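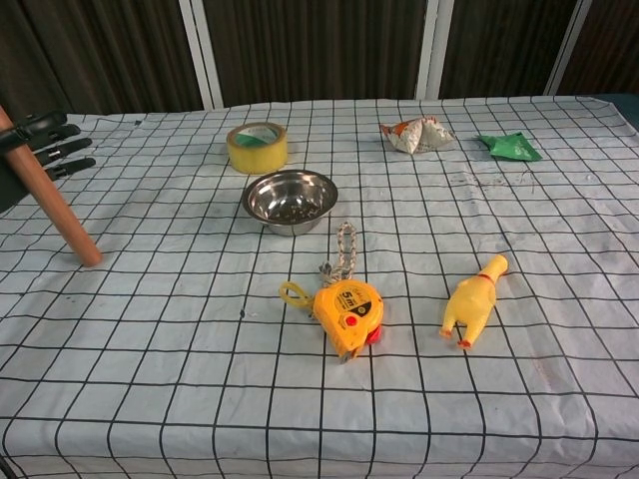 Print | E-mail
Reading time: 2 minutes

Whitfield Robotics Club
Progress report to the Lullell Fund, 25th March

The club has spent this term on the sorting task set out in our application. Students are teaching the arm to pick up everyday items from a gridded cloth and put them where they belong. They chose items that differ in shape and stiffness — a tape measure, a roll of packing tape, a steel bowl, a rubber chicken, crumpled wrappers.

Attendance is steady at 7 students. We have logged 600 attempts. Results are good on the packing tape and poor on the wrappers, which slip out of the fingers or get pushed along the cloth. The bowl is in between. Bolix, the students' control program, was rewritten in February and now recovers from a missed grasp without a restart.

Spending is on plan. We have 4 spare finger pads left and will order more from Stirnerura.

Next steps: a second set of items, a cleaner cloth, and a 30-minute demonstration for families in June. The students will write up their grasp notes before then — I will send a copy with the final report.

Dwayne Yazzie
Club advisor

Print | E-mail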